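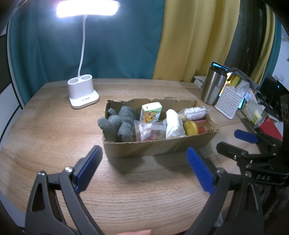

Riscombe Robotics Club – Frequently Asked Questions

Do I need to know anything before I join?

No. You should be able to hold something in one hand and pay attention for longer than a song lasts. If you can already program, good, we'll find that out and you will be given more work.

What does the club do all term?

This year it is the Tabletop Project. We collect demonstrations with hand-held grippers – you squeeze, the two blue-padded fingers close, the camera records it – and then train a model to do the same thing on the arm. The target is 4,000 demonstrations by the end of July. We have 2,640. You can do the subtraction yourself, and we'd like you to do it before asking whether sessions are optional.

Is it a lot of picking things up and putting them down?

Yes.

What sort of things?

Household things, in a mess. The cardboard box on the table holds gray fuzzy socks, a small juice carton, a bag of snacks, a scrub brush still in its clear packaging and a can with a yellow lid, among others. Soft, stiff, crinkly and round all behave differently between two finger pads, and the socks behave worst. Please don't tidy the box. A member tidied it last year and we got a whole afternoon of data on how to unpack a very neat box.

Can I eat the snacks?

No. They are equipment. Anything in the box is equipment until the end of the season, and by then you won't want it.

Can I bring objects from home?

Please do, as long as they fit between the fingers, have no blade and won't be missed. No glass. No eggs, whatever the other team told you about their eggs.

Which hand should I use?

Whichever one you write with, for your first 300 demonstrations. After that you can try the other and discover how much of this was skill.

What makes a good demonstration?

Start with the fingers open. Move at the speed you'd use if someone's grandmother were watching. Close on the object, lift, carry, lower, open, back away. If you miss, go back and try again in the same recording, within reason. Three misses and you should stop and start over. Don't nudge the object with your free hand. We review the recordings and we will see your hand.

Why do my recordings get rejected?

Most often your free hand wandered in, or you stopped recording before the fingers opened. Next most often you carried the object so fast that the video is a smear. Also, talking is fine, but waving the gripper around while you talk is not.

Can I move the lamp?

You can, between recordings. We want varied lighting, so log the change on the sheet. What we don't want is the lamp moving halfway through a lift. The same goes for the curtains.

Do we compete?

Once a year, at the Fivell Open, in the sorting event. Each team has 5 minutes at an unfamiliar table. Last year our arm spent most of its time holding a sponge with great confidence. We placed, in the sense that there was a list and we were on it.

What is Petchrat?

Our software. It matches up the video with the finger positions and cuts the recordings into separate demonstrations. The name came from a typo in the first file and is now in too many places to change. If it crashes, restart it. If it crashes again, write down what you were doing and try to be kind about it, because the people who wrote it are usually in the room.

And Dostano?

That's the arm. New members may use it after the safety talk, with a second person at the stop button. The second person's whole job is the stop button. It is not a good time to check messages.

I broke a finger pad. What now?

Tell us and take a spare from the parts drawer. Pads wear out and we expect it. Please don't glue one back on. A glued pad sits slightly crooked, and so does everything the arm learns from it.

Does it count toward my grade?

No, but it can be used for the independent project credit if you keep a log. The log has to be written as you go. We can tell when one was written in a single evening, and so can whoever grades it.

How do I sign up?

Come to any open session, or send us a message through the club page. Wear sleeves that you can push up.

Page last updated 16/02/2023

Contact the club | © Riscombe Robotics Club | Back to top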